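Eltton two-arm bench kit: three chores, mostly paper

I have been asked more than once since December whether it is time to buy a pair of robot arms for the house. The people asking usually mean something that will empty the bins, fold the towels and put the books back. My short answer is no. The longer answer is that the Eltton kit does parts of those jobs well enough that I kept it on the bench after I had finished testing it, and I did not expect to.

The kit is two arms and the controller. The arms bolt to a rail along the front of a table, and each one has a small camera up at the wrist so that it can see what its fingers are doing. You bring the table, the walls if you want them, and the patience. I used the Tostis software that Eltton recommends. It will run on an ordinary desktop computer, though it made mine noisy.

Setting up

Putting the arms on the rail took one evening. The bolts are labelled and the manual is clear up to the point where the cables go on, where it becomes a single drawing with too many arrows. I had the left and right motor cables swapped the first time. Both arms moved, in the wrong directions, and one of them tried to hit the other. There is a setting that stops this and it should be switched on when it leaves the factory.

Calibration takes 40 minutes if you do it properly. You have to do it again whenever you move a camera, and the cameras sit where you will knock them. I learned to leave the cable slack alone. A loop that looks untidy is there so that the wrist can turn, and when I tied mine down neatly the arm stopped short on every reach to the back of the table.

The chores

I picked three jobs that a person would do without thinking. The first was getting paper strips out of a lined waste bin and sorting the blue from the pink. The second was clearing books off the table into a basket. The third was changing the bin liner. I wanted things you would find in any house, and I wanted at least one of them to involve a plastic bag, as most of the demonstrations I have watched leave the bag out.
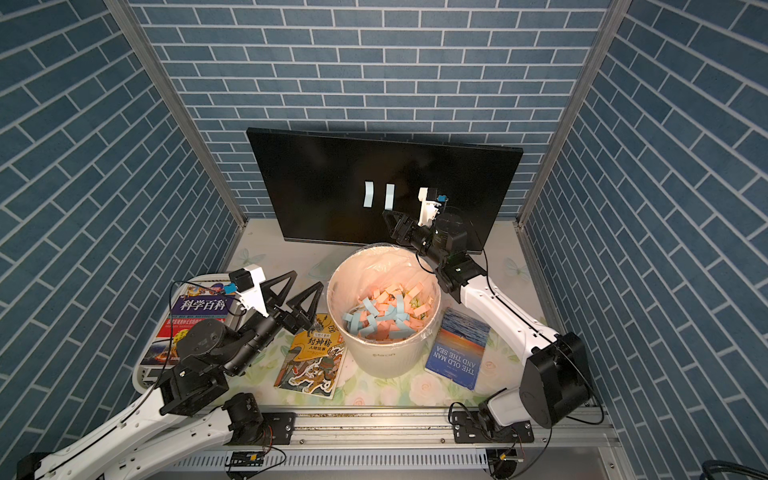 I taught each job the same way, by moving the arms through it by hand and letting the software record what I did. Tostis asks for a lot of recordings before it will try anything alone. I gave it 394 for the paper job, spread over far too many evenings, and fewer for the other two. Recording is dull work. You do the same thing over and over, you try to be slow and tidy, and by the end of the night you are neither. The software copies what you give it, so my bad evenings are in there as well. There is a particular little shake at the top of a lift which is mine.

I should say that paper is an unkind thing to start with. It weighs nothing, it curls, and one piece brings three others with it. A block or a cup would have made the kit look much better. But people throw paper in bins, and I have never had a wooden block to tidy up.

Paper

The paper job is where the kit earned most of its marks. The fingers are stiff and open wide, and they come to a narrow end that gets down into a pile without shoving it flat. From the rim, the arm tends to stop for a moment and then go in at an angle. When it closes on a strip that is standing up, it nearly always comes out with it. When everything is lying flat on the bottom, it pinches at the liner, gets a bit of bag, lets go, and tries the same spot again.

It will try the same spot again for a very long time. This is my main complaint with the software. A child would move over a bit. There is a setting for how many tries it makes before giving up, and I put mine at seven, after which it goes back to its starting position and waits for me. I would like it to shake the bin, or go to the other side, or use the other arm to hold the bag out of the way. In principle it could learn all of those. In practice I would have to record them, and that is another week of evenings.

Sorting by colour went better than finding the paper did. Blue against pink was easy for it in daylight. With only a warm lamp on, the inside of the bin turns orange and the pale pieces all start to look alike, to me as well on the wrist picture. I put a plain white light over the bench and the trouble mostly went away. Eltton mentions lighting in one line near the back of the manual and it deserves a page.

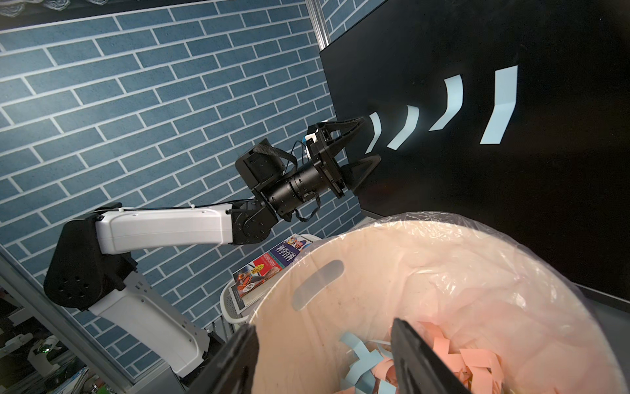 Nest Morris, after reading a draft of this, asked what the point was of a machine that takes longer to pick one strip out of a bin than a person takes to carry the bin outside and empty it. A household job is worth handing over only if you can leave the room, Morris said, and on my own account I had been sitting next to the thing with one hand on the stop button.

I can't argue with the second half of that. I did sit next to it. By the end I would let it run the paper job while I answered email at the same bench, and I looked up when the sound changed. I would not go downstairs. The arms are not strong, but they are strong enough to pull a bin over, and mine did so once during a Monday session and then carried on reaching into the place where the bin used to be.

On the first half, speed, I am less bothered. If it worked without me I would not care that it was slow. My dishwasher is slow.

Books

Books were a mixed result. A thin paperback lying flat is hard for two fingers. There is nothing to get hold of unless the book is near an edge, and the arm has to slide it there first. I taught it to push with the left and pinch with the right, and it got the idea, in the sense that it pushed every time. Whether the pinch landed depended on the cover. Shiny covers slipped.

Larger books were worse. The kit can lift one end of a hardback and then the wrist motor complains and the book comes down again. I took to using light ones only. So if your hope is for arms that will clear a coffee table, bear in mind that my table was cleared when I had chosen what was on it.

Putting a book into a basket went well whenever the arm had a proper hold. It lowers things gently. I expected it to drop them and it rarely did.

The liner

I gave up on the liner. To change a bag you have to find the edge, open it, put it in, and fold it over the rim all the way round, and at each stage the bag is a different shape. The wrist cameras also have trouble with clear plastic. It shines, and then it vanishes, and the arm closes on air a finger's width from where the bag is. I got one clean removal of an old liner, with the bin held down by me. I got no new liners in at all.

A friend of mine runs a small packing room and uses a pair of Biredau arms there for putting leaflets in boxes. I went to see them to find out whether the more expensive thing is simply better at this. It is faster and it does not shake. It also does one job, with the leaflets arriving the same way up in the same place, and when a leaflet arrived folded a man took it out. Nobody there had asked it to deal with a bag.

What the wrist camera is good for

If you buy the kit, spend time watching the wrist picture. Most of what I thought were faults in the arm were things I could see plainly once I looked from there: a fold of bag over the paper, a finger already touching the side, or a piece held so near its end that it was bound to slip. It changed how I recorded, too. I started closing the fingers only when the strip was properly between them on the screen, and the next batch of recordings gave better results than anything before it.

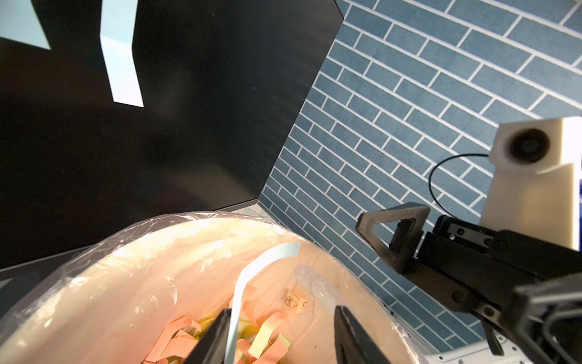 Wrist view: a long blue strip between the fingers.

Wear and noise

The motors are quieter than I expected and the rail is solid. One finger worked loose and needed tightening, and the screw was easy to reach. The connectors on top of the grippers are what I would worry about, as they stick up and catch on things. Taşdemir sells a flat cable cover that fits, with some trimming, and I would buy it along with the kit.

Support was fair. I wrote to Eltton twice. The first answer came the next morning and was useful. The second sent me back to the page of the manual I had written to ask about.

Working as a pair

Having two arms matters less than I had hoped. For most of the paper job one of them works and the other hangs about near the bin. The times when both are needed, such as holding a bag back or steadying the bin, are the times when the software is weakest. It can be taught to do two things at once, but each arm seems to wait for the other and the whole thing slows down. If your interest is in sorting small items only, I would think about the single-arm version and save the money.

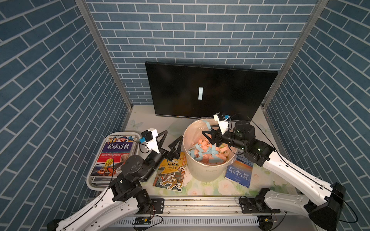
Right gripper in the paper, left gripper by the rim.

Should you buy it

As a household appliance, no. It cannot be left alone, it needs its own table and its own light, and it has not saved me a minute. Anyone who buys it to do chores will have it in a cupboard by spring.

As something to learn on, yes, with the warnings above. It is well made, it is put together with ordinary bolts, and it got better when I got better, so the evenings did not feel wasted. A workshop with one small, light, repeated job and somebody nearby all day might get real use from it too, provided there are no bags.

I am keeping the paper job running and will record the books again with both hands doing more of the work. If Eltton sends the softer finger pads they say are coming, I will try the liner again and add a note here.

Good: solid rail, gentle placing, narrow fingers, wrist cameras.
Bad: repeats its mistakes, poor with clear plastic, exposed connectors, cable drawing in the manual.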